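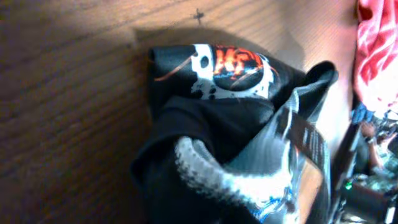

Astley unit 23, laundry/folding area. Walk-thru 2 Aug 2019

Table stable, no wobble - OK
Table edges, splinters - OK
Floor clear, no trip hazards - OK
Outlet cover by the door - FAIL. Cracked, same as March. Replace this time pls
Dryer lint screen - OK, cleaned
Dryer vent hose - kinked behind machine, needs pulling out. Not done today
Extinguisher tag - in date
Table surface - wood good, glare off the finish pretty strong. Shade or move lamp
Clothes off table at end of day - NO. Black stuff left bunched up, needs folded

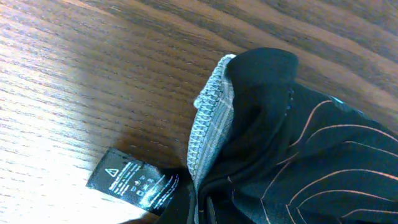 Black garment w/ thin orange stripes, gray inside edge turned out. Overlock stitching on edge.

Detergent shelf - OK but top bracket lose, tighten
Recheck outlet + vent hose before sign off. Work order 158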